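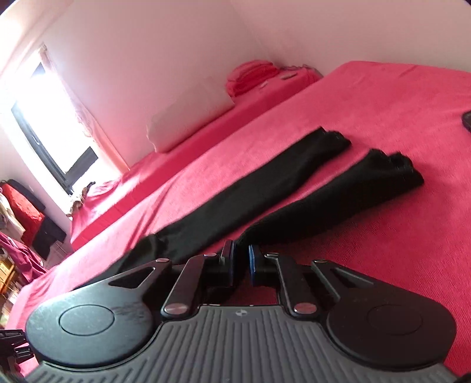 Slide 1: Bed linen for small guest houses. Leonora Macaraeg, Clalow, 14 March 2020

Speaker notes

Wait for people to sit down. Handouts are on the chairs at the front, more on the side table.

Good morning. I'm Leonora Macaraeg and I look after linen for Clalow, which is four guest houses on the same stretch of coast. We have no laundry building and no laundry manager. Two of the houses wash in the cellar, one sends out, and one does a bit of both. I'll talk about how much linen to own, what to buy, how to wash it and when to throw it away. Questions at any point, please don't save them up.

Ask for hands: who washes everything on site? Who sends everything out? The rest do both, same as us.

Slide 2: How many sets

The usual advice is three sets per bed. One on the bed, one in the wash, one on the shelf. That works when you have a day between guests now and then. In May it stopped working for us, every year, for the same reason. We had several houses turning over on the same morning, one dryer down, and the shelf empty by noon.

We now keep four sets for double beds and three for singles. Doubles turn over more often in our houses because couples come for two nights and the singles are mostly people working nearby for a week. Look at your own bookings before you copy that.

Pillowcases are a separate sum. They mark more easily than sheets, with make-up, hair dye, sun cream. Buy six per pillow if you can. We bought 260 in the first order and have topped up twice.

Say something here about storage. Four sets take a lot of shelf. At the Ravora house we took the door off a broom cupboard and put slatted shelves in, and it holds the lot.

Slide 3: What the sheets are made of

Percale: cool, crisp, creases badly. Guests like it. Staff don't, if they have to iron it.

Polycotton: dries quickly and comes out of the dryer nearly flat. It pills after a while, first at the foot end. We still use it in the rooms let by the week.

Jersey: stretches over anything, which is handy with odd mattresses. It also goes baggy at the corners and then it never looks tidy again.

Terry: more people use it than admit to it. Warm to get into, no ironing at all, and it stays put. It picks up fluff from everything else in the wash and takes far longer to dry. Coloured ones must be washed alone for the first few washes. We found that out with a load of white towels. (Short pause, people usually have their own story.)

Pass the samples round now. Start left and right at the same time or the back row won't see them. The labels are pinned to the corners – ask people to leave the pins in.

Slide 4: Thread count

Keep this short. Somebody always asks. Past 200 we couldn't feel much difference once a sheet had been through a season of hot washes. What we could feel was a poor weave, whatever the packet said. Wash one sheet ten times before you order thirty. Urmas Uibo at the Marchal house does this with every sample now and writes the number of washes on the hem in laundry pen.

Measure before and after. Cotton shrinks, and a fitted sheet that has lost a few centimetres will pop off the corner in the night. Measure the mattress depth too, with the protector and the topper on. We once ordered from the old list after we'd bought deeper mattresses. All of those sheets had to go back.

Slide 5: Colour or white

White is easy. You can wash it all together, wash it hot, and replace one piece without the new one looking different from the old. That's the whole case for white and it is a strong one.

Colour looks warmer in a plain room. Reds and pinks in particular photograph well for the website. They fade unevenly, though, and the part under the pillows stays darker. If you do buy colour, buy all your spares on the same day from the same batch. Then rotate them. Put the clean pile at the bottom of the stack and take from the top, so that every sheet gets the same number of washes.

The next slide is a bed made up with a terry sheet in a pinkish red. Leave it up while the samples finish going round, and let people talk.

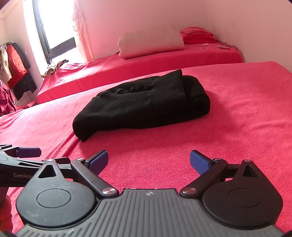

Slide 6: Washing

Three things made a difference for us.

First, load size. We were overfilling. A double duvet cover needs room to turn, otherwise the small things end up inside it in a ball and come out grey. Close the buttons before it goes in. Hala Harb, who runs the cellar laundry at our first house, puts duvet covers in with nothing but other duvet covers, and her rewash pile went down to almost nothing.

Second, detergent. We were using too much. If the towels feel stiff or the water is still foaming in the last rinse, cut it down by a third and see. Skip softener on towels altogether.

Third, temperature. Sheets at 60, pillowcases at 60, coloured terry at 40 for the colour. If your supplier's label says something else, go by the label.

Stains. Treat them dry, before the wash, and check again before the dryer. The dryer sets them. Keep a bucket by the door with a lid on it. Blood in cold water only. Sun cream wants washing-up liquid rubbed in and left for half an hour. Rust marks we have never got out reliably. If someone in the room has, please say so.

Slide 7: Sending out

Costs vary so much by area that I've left prices off the handout. What I'd ask any laundry before signing:

Do we get our own linen back, or stock from a pool?
What is the smallest collection you'll make?
What happens if a delivery is late on a changeover day?
Who pays for torn or missing pieces?

We had a difficult first season over that last one. We'd sent out 3094 pieces over the year and had no record of our own to check against the laundry's. Now each bag goes out with a slip and a copy stays in the house. Silvia Paulík designed the slip, and it's on the back of your handout. Use it, change it, put your own name on it.

If time is short, skip to slide 9.

Slide 8: Mending and throwing out

A sheet goes when you can see your hand through the middle of it. Hold it up to a window. Small tears near the edge can be mended. Anything where the guest lies can't, because they will feel the stitching.

Elastic goes before cloth does. A new length of elastic costs very little, and Svatopluk Pešek at the Cakus house redoes ours in the quiet months, a dozen or so in an afternoon. Last winter that put 112 fitted sheets back on the shelf.

Old sheets: dust covers, rags, painting. Animal shelters will often take towels and blankets. Ring first, some won't take sheets and none of them want feather pillows.

Slide 9: Things to do when you get home

Count what you have, by size, on a day when the beds are made.
Measure every mattress and write it inside the linen cupboard door.
Pull out anything thin.
Order one sample of whatever you mean to buy, and wash it.

Slide 10: Questions

Likely ones:

Ironing. We iron pillowcases and the top turn of the flat sheet. The rest is folded warm from the dryer.

Mattress protectors. Yes, on every bed, two per mattress. Wash between guests if there's any mark at all, otherwise monthly.

Allergies. We keep one set of synthetic pillows and duvets per house in a sealed bag. Ask at booking.

Tumble dryer or line? Both. On a breezy day the line is quicker for sheets, but terry finishes in the dryer or it goes hard.

Collect the samples before people leave – there should be a set from each side of the room. Spare handouts can stay on the table by the door.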